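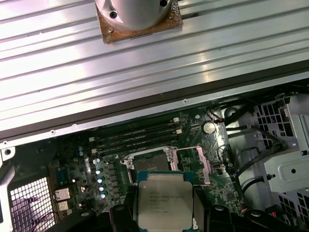

홈이 촘촘한 알루미늄 패널과 워크스테이션 안쪽

Durora 베타 테스터를 찾습니다!

안녕하세요, 사진 보정 프로그램 Durora를 혼자 만들고 있는 개발자예요. 오래된 필름 스캔본의 색을 여러 장 한꺼번에 맞춰 주는 데스크톱 프로그램인데요, 1.0을 내기 전에 같이 써 보실 분 80명을 모집합니다. 기간은 7월 한 달이에요.

제가 가진 스캔본이 1000장쯤만 됐어도 혼자 버텨 봤을 텐데, 딱 252장이고 그것도 거의 다 바닷가 사진이라... 하늘색 하나는 기가 막히게 맞춥니다(실내 형광등 사진은 아직 얼굴이 초록색으로 나와요). 그래서 다른 분들 사진이 정말 필요해요. 가족 앨범, 여행 슬라이드, 흑백 다 좋습니다.

이런 분이면 좋겠어요
- 직접 스캔한 사진이 좀 있는 분. 긴 변 2000픽셀 이상이면 됩니다
- 윈도우나 맥 둘 중 하나를 쓰는 분 (리눅스는 아직이에요, 죄송!)
- 이상한 결과가 나왔을 때 원본과 결과물을 같이 보내 주실 수 있는 분

보정을 잘 아실 필요는 전혀 없어요. 커브가 뭔지 몰라도 괜찮고, 오히려 "이 버튼은 왜 여기 있어요?" 같은 말씀이 제일 반갑습니다.

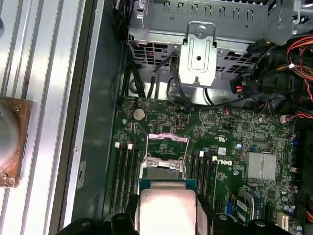 열린 CPU 소켓과 바로 위의 프로세서, 초록색 Dell 메인보드

하실 일은 일주일에 한두 번 새 버전을 받아서 사진 몇 장 돌려 보고, Hotden 게시판에 짧게 후기를 남기는 거예요. 보내 주신 사진은 오류 확인에만 쓰고 테스트가 끝나면 지웁니다. 홍보에 쓰고 싶은 사진이 생기면 꼭 따로 여쭤볼게요.

돈으로 사례를 못 드리는 건 미안하지만, 끝까지 함께해 주신 분께는 정식판 평생 라이선스를 드리고 원하시면 프로그램 정보 창에 닉네임도 넣어 드려요!

신청은 Hotden의 Durora 모집 글에 댓글로 해 주세요. 쓰시는 운영체제와 스캐너 기종, 주로 어떤 사진을 갖고 계신지만 적어 주시면 됩니다. 답장은 보통 밤 10시 넘어서 드려요. 80명이 다 차면 제목에 마감이라고 써 둘게요.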